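Kusa hand gripper: frequently asked questions
Kept by Leonilde Louro, Skasau shared workshop. Updated 6 December 2023

What is Kusa?
A gripper you hold and work by hand, with two fingers driven by a trigger. I started it at home in June and moved it to Skasau when I needed the drill press. The same finger set bolts onto the Ititix arm.

Do I need a machine shop to build one?
No. A 3D printer, a drill, hex keys and a small vise will do it. Most of the work is fitting the pivots so they turn freely without wobble.

What can it pick up?
Soft things are the easiest. Plush toys, socks and dish towels all work, because the blocks at the fingertips can pinch a fold of fabric. You don't need to get the fingers around the whole object. Aim for a loose fold and close slowly.
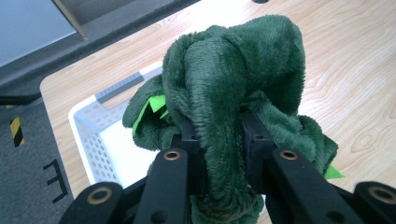
Reading time: 2 minutes

Why use a long-pile toy for testing?
Long fur hides the shape underneath, so you have to find a fold by feel. If a finger is out of line, the fur slides through. The green one over the white basket is also easy to see against a pale table.

Why are there metal bushings at the joints?
My first version ran screws straight through the plastic and the holes went oval. Press the bushings in with the vise, keep them square, and don't use glue. If one goes in crooked, push it out and start again.

How long does a build take?
Mine took 13 evenings, and 3 of those went to reprinting fingers. Vieira, the older design, took me 31.

The fingers don't meet evenly. What did I do wrong?
Usually one pivot screw is too tight. Back both off, close the gripper on a strip of card, and tighten a quarter turn at a time. If the gap is still there, check that the left and right blocks haven't been swapped.

Can I use it on glass or hard plastic?
Not with the bare blocks. Add a thin rubber pad to each one first.

Where are the files?
On the workshop's shared drive, in the Kusa folder. Ask at the front desk for access. The Vieira files are there too, but I no longer update them.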